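# About the Kesix Repair Room

Kesix is a shared repair and assembly room in Wustuddale. People come here to fix household goods, put small electronics together, and clean up things that are worth keeping. We opened with one room and a few benches. The room is still the same one, and most of the benches are too.

We have 80 members at present. Membership is open to any adult who lives or works in Wustuddale or Endutham. You don't need to know how to repair anything before you join. You do need to do the short bench introduction, which takes an evening and is held on the first week of each month except August.

## What we work on

Most of what comes in is small enough to carry under one arm: lamps, radios, kitchen scales, clocks, metalware, toys with a battery box. Last year our logbook recorded 981 items. The logbook is kept by the door and every item gets a line, including the ones that went home the way they arrived.

We don't take refrigerators, microwave ovens or anything that runs on gas. Large furniture is by arrangement only - the stairs are narrow and there is one landing.

## The room

The work is split between benches and tables. Electronics stay on the white workbench, where the cables, tools and small components are. The cream table is for looking things over, sorting containers and metal pieces, and anything else that needs a clear surface and good light.
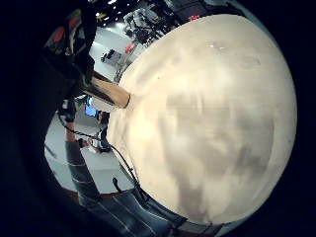
The cream table with a tall gold-colored cylinder and a white container on its side: 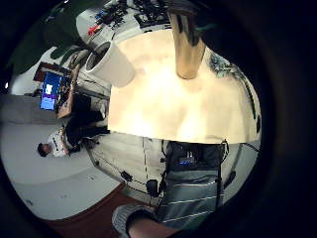 ## How the tables are used

The cream tables are first come, first served. The electronics bench can be booked for up to 3 hours at a time. Put your name on the sheet, and cross it off if your plans change.

Each member clears their own surface before leaving. Parts that belong to an unfinished job go in a labeled tray with the logbook number on it. Trays are kept for 18 weeks. After that we call you, and then the parts go into general stock.

Solder, tape, screws and cleaning cloths are included in membership. Replacement parts are charged at what we paid for them. Villca, the hardware store on the ground floor, keeps a shelf of the fuses and cable we use most - ask at their counter if ours have run out.

## Visiting

The room is open in the evenings and closes at 9:30 p.m. Visitors may come up and look around without booking. If you are bringing something to be looked at, bring the power cord and any loose pieces with it, and the manual if you still have one.

Parking is behind the building. The Endutham bus stops across the street.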